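My Checklist for Buying Used Furniture Online (With Way Too Many Comments)

Posted 27/01/2018 by Gisela Iturra
Filed under: Shopping, Home

I buy nearly all my furniture secondhand on the internet, and people keep asking me how I know a piece is safe before I drag it up the stairs. So I finally typed up the sheet I keep on my phone. It started as one I got from my friend Trinidad Quezada, and I've been scribbling on it ever since. The comments are mine, so blame me and not her!

BEFORE YOU PAY

[ ] Seller has sent pictures of the back and the underside
Comment: I ask for these every single time. On Prisar most sellers answer the same evening. The one who told me "the back is just a back" did not get my money.

[ ] Measurements are in writing
Comment: Height, width, depth, and the height of the seat if it's a chair. My Deltthorpe dresser was listed as "medium." Medium what? It now lives in the hallway and we all walk sideways.

[ ] Searched the maker's name plus the word "recall"
Comment: Takes two minutes. Do it for anything with drawers, and anything a kid will sleep in or on. If there's no maker's name I treat dressers as tippy until I've tested them myself.

[ ] Total price including delivery
Comment: I paid $139 for a bookcase last November and was very pleased with myself until the delivery quote came in. Get the quote first. The same bookcase new was $472, so I still came out ahead, but by less than I'd been bragging.

[ ] Return terms saved as a screenshot
Comment: Listings vanish once they're sold. Screenshot the whole thing, including the boring part at the bottom.

AT THE DOOR

[ ] Matches the listing
Comment: Have the listing open while the driver is still there. Ademir Furtado, who brings most of my stuff over, is very patient about this (thank you, Ademir).

[ ] No live bugs, shed skins or little dark spots in the seams
Comment: Flashlight, every seam, under the cushions, inside the screw holes. I don't take upholstered pieces indoors until this box is ticked. Yes, even if it's raining. I have a tarp.

[ ] Smell
Comment: Smoke hangs on for ages. Musty I can sometimes live with on solid wood, never on a sofa.

STABILITY AND HARDWARE

[ ] All legs touch the floor
Comment: Push down on each corner in turn. A felt pad fixes a small wobble. A cracked leg is a different story and I send those back.

[ ] Drawers open and close, and they stop before falling out
Comment: Checked 6 on the big dresser, one had no stop. Wenceslao Quiroga at the hardware store found me a replacement for a couple of dollars.

[ ] Dresser stays put with one drawer fully open
Comment: Stand to the side when you try it, please. Passing this doesn't get you out of the next box.

[ ] Wall strap fitted
Comment: Every tall piece in my house gets one, into a stud. I buy the straps new. Old ones go brittle.

[ ] No loose screws, staples or nails sticking out
Comment: Run a rag over everything, including the underside. The rag snags before your hand does. I learned this with my hand.

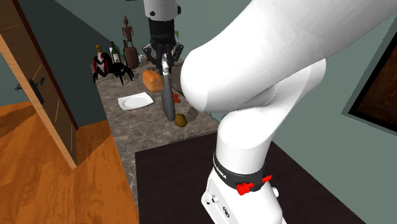

White arm on a dark tabletop, red buttons at the base.

LAMPS AND ANYTHING WITH A PLUG

[ ] Cord has no cracks, tape or bare patches
Comment: Taped cord is a fail. I don't argue with myself on this one anymore.

[ ] Plug sits snug in the outlet
Comment: My Alach floor lamp failed. I loved that lamp. Fermín Paredes rewired it for me properly and now it's the best thing in the living room.

[ ] Right bulb for the socket
Comment: The maximum wattage is usually on a sticker inside the shade. If the sticker's gone, I use a low-watt LED.

STILL OPEN ON MY OWN LIST

[ ] Henríquez side table: one hinge squeaks and the lid drops faster than I'd like. Need a lid support before my nephew visits.
[ ] Second strap for the bookcase.
[ ] Ask Trinidad what she uses on sticky drawer runners. I've tried candle wax and it was fine for a week.

If you have something to add, put it in the comments. I'm especially after tips for checking bunk beds, as I've never bought one and my sister wants one by spring.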